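해양쓰레기 회수·자원순환 시범사업 중간보고

제출처: 오스터만(Ostermann) 재단 사업관리팀
제출: 드랄트덴(Draltden) 사업사무국
작성: 프리데리케 올트만스(Friederike Oltmanns)
검토: 베네딕트 틸레(Benedikt Thiele)
제출일: 24/7/26

1. 보고 범위

본 보고서는 두섬(Dusum)과 국시데(Gukside) 두 항구에서 진행 중인 폐어구 및 해양쓰레기 회수 사업의 진행 상황을 정리한 것이다. 지난 2월에 제출한 착수보고 이후의 활동을 다루며, 당시 재단이 서면으로 요청한 보완 사항 세 가지(계량 기록의 통일, 어선 참여 현황, 재활용 불가 물량의 처리 경로)에 대한 답변을 포함한다. 예산 집행 내역은 별도 서식으로 제출하므로 여기서는 일정과 관련된 부분만 언급한다.

2. 회수 실적

보고 기간 중 두 항구에서 회수한 물량은 모두 1,905kg이다. 두섬에서 들어온 물량이 더 많았고, 대부분 폐그물과 로프였다. 국시데는 부표 조각과 포장용 플라스틱의 비중이 높았다. 두 항구의 차이는 어업 방식의 차이에서 오는 것으로 보고 있다. 두섬은 저층 그물을 쓰는 배가 많고, 국시데는 통발과 양식 관련 작업선이 주로 드나든다.

반입 건수는 193건이다. 한 번에 들어오는 양은 편차가 컸다. 조업 중 그물에 걸려 올라온 쓰레기를 작은 자루 하나에 담아 오는 경우가 있는가 하면, 오래 방치된 그물 한 틀을 통째로 인계하는 경우도 있었다. 착수 당시에는 건당 최소 중량을 두는 방안을 검토했으나 적용하지 않았다. 소량 반입을 막으면 바다로 다시 버려질 가능성이 있다는 선주들의 의견을 받아들인 결과이다.

계량 기록은 착수보고 때 지적받은 대로 두 항구의 양식을 하나로 맞추었다. 종전에 국시데는 젖은 상태의 중량을, 두섬은 하루 물을 뺀 뒤의 중량을 적고 있었다. 현재는 두 곳 모두 물을 뺀 뒤 계량한다. 국시데의 이전 기록은 환산하지 않고 비고란에 '습중량'으로 표시해 따로 보관하며, 위 합계에는 넣지 않았다.

3. 어선 참여

현재 협약을 맺고 참여하는 어선은 19척이다. 이 가운데 11척이 두섬 선적이고 나머지는 국시데 선적이다. 협약 내용은 착수 당시와 같다. 사무국이 자루와 반입 카드를 제공하고, 어선은 조업 중 올라온 쓰레기를 항구까지 싣고 와 지정 장소에 내려놓는다. 금전 보상은 없으며 항만 폐기물 처리 비용을 사업비에서 부담한다.

국시데의 참여는 계획보다 늦게 시작되었다. 지정 장소로 쓰기로 한 부두 안쪽 공간이 보수 공사에 들어가 임시 위치를 두 번 옮겼고, 그때마다 선주들에게 다시 안내해야 했다. 공사는 끝났고 현재는 원래 위치를 쓰고 있다. 안내판은 한국어와 영어로 만들어 세웠으며, 외국인 선원이 많은 점을 감안해 그림 안내를 추가로 제작하는 중이다.

4. 분류 및 보관

회수품은 항구 창고에서 1차로 분류한다. 분류 항목은 나일론 그물, 폴리에틸렌 그물과 로프, 경질 플라스틱, 금속, 혼합물의 다섯 가지이다. 나일론과 폴리에틸렌의 구분이 가장 오래 걸리는 작업이며, 두 재질을 엮어 만든 그물은 손으로 풀어야 한다. 납추가 들어간 줄은 따로 잘라 모은다. 두섬 창고에는 절단용 칼과 보호 장갑이 모자라 분류가 멈춘 적이 있어 예비품을 늘렸다. 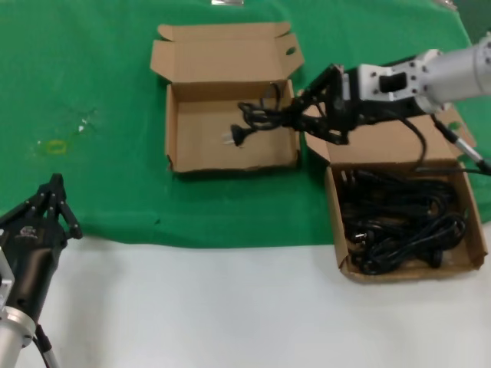
덮개를 연 골판지 상자 두 개

보관 면적은 두섬이 빠듯하다. 나일론 그물은 운송 단위가 채워질 때까지 쌓아 두어야 하는데, 현재 속도라면 창고 안쪽 절반을 늘 차지하게 된다. 항만사무소와 인접 구역의 사용을 협의하고 있으며 회신을 기다리고 있다. 협의가 되지 않으면 운송 횟수를 늘리는 수밖에 없고, 이 경우 운송비 항목의 조정이 필요하다. 조정 요청은 금액이 정해진 다음 별도 문서로 드리겠다.

5. 재활용 경로

나일론 그물은 세척과 절단을 거쳐 재생 원료 업체에 보낸다. 첫 물량에 대한 업체의 검사 결과는 조건부 합격이었다. 염분은 기준 안에 들었으나 조개껍데기와 모래가 남아 있어 세척을 한 번 더 하라는 의견을 받았다. 이후 세척조의 물을 가는 주기를 줄였고, 두 번째 물량은 검사를 기다리고 있다.

폴리에틸렌 로프는 색에 따라 값이 달라 녹색과 파란색을 나누어 모은다. 다만 오래 햇빛을 받은 로프는 재질이 약해져 업체가 받지 않는다. 이런 물량은 현재 혼합물로 넘기고 있다.

재단이 문의한 재활용 불가 물량은 전량 허가받은 처리업체에 위탁했으며 인계서 사본을 부속서류로 첨부한다. 전체에서 차지하는 비율은 두 번째 물량의 검사가 끝나야 확정할 수 있어 이번 보고서에는 적지 않았다.

6. 교류 활동

같은 해역에서 비슷한 사업을 하는 기관들과 실무 회의를 한 차례 열었다. 주된 논의는 분류 기준을 맞추는 문제였다. 기관마다 혼합물의 범위가 달라 실적을 나란히 놓고 비교하기 어렵다는 데에 의견이 모였고, 우리 측 분류표를 초안으로 돌려 보기로 했다. 틸레가 회신을 취합하고 있다. 회의록은 참석 기관의 확인을 받는 대로 보내 드린다.

두섬에서는 선주와 선원을 대상으로 설명회를 열었다. 참석자는 적었으나 반입 카드의 기재란이 너무 많다는 의견을 얻었고, 이를 반영해 선명, 날짜, 대략의 조업 구역만 적도록 고쳤다. 새 카드는 두 항구에 모두 배포했다.

7. 재단 질의에 대한 답변

사업관리팀이 보내온 질의 가운데 본문에서 다루지 않은 것을 아래에 적는다. 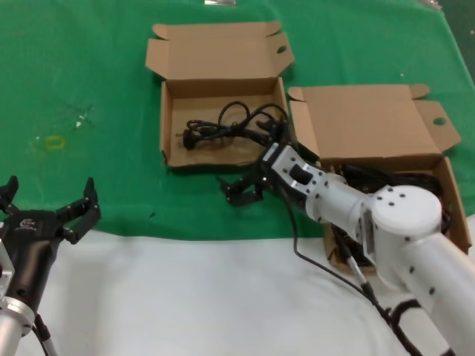
국시데의 참여 지연이 최종 일정에 영향을 주는가?
최종보고 기한은 그대로 지킬 수 있다. 다만 국시데의 계절별 비교 자료는 한 계절분이 비게 되므로, 최종보고에서는 두섬 자료만으로 계절 비교를 하고 국시데는 합계로 제시할 계획이다.

8. 다음 기간 계획

다음 보고까지 아래 작업을 진행한다.

두섬 창고 인접 구역 사용 협의 마무리
나일론 그물 두 번째 물량의 검사 결과 접수 및 재활용 불가 비율 확정
국시데 그림 안내판 설치
분류표 초안에 대한 협력 기관 의견 정리
햇빛에 삭은 로프를 받아 줄 업체 조사

이 가운데 로프 업체 조사는 원래 계획에 없던 항목이다. 사무국 인력으로 처리하며 추가 비용은 발생하지 않는다.

부속서류: 반입 대장 사본(두섬, 국시데), 처리업체 인계서 사본, 개정 반입 카드, 분류표 초안

문의는 드랄트덴 사업사무국의 올트만스에게 하면 된다. 재활용 업체 검사와 관련된 사항은 틸레가 담당한다.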